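Why Do We Sort Our Toys?

Have you ever tipped out a whole box of toys and then wondered where on earth to begin? Everybody has! Sorting means putting things that are alike together, and you do it far more often than you might think - when you pair up your socks, for instance, or when you pick all the red sweets out of the bag (and eat them first).

There is always more than one way to sort. Delia Grecu's class at Warby began with colour, so the yellow things went together, ducks and balls and all. Then they mixed everything up and sorted by shape instead, and the poor duck had to leave the balls and find somewhere new to sit!

Boxes with a round hole in the top are lovely for this, and a tray with low sides stops the balls from rolling off under the cupboard.

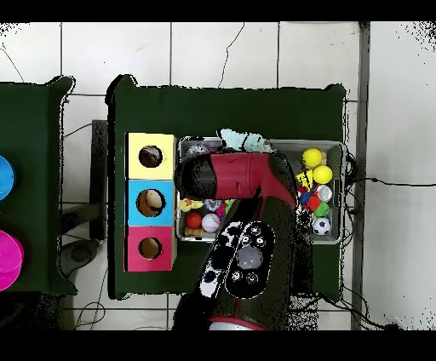 Try It Yourself

Find 20 small toys and a tray. Choose a rule, such as "things that roll", but keep it secret. Sort your toys, then ask a grown-up to guess your rule - and if they get stuck, give them a little clue.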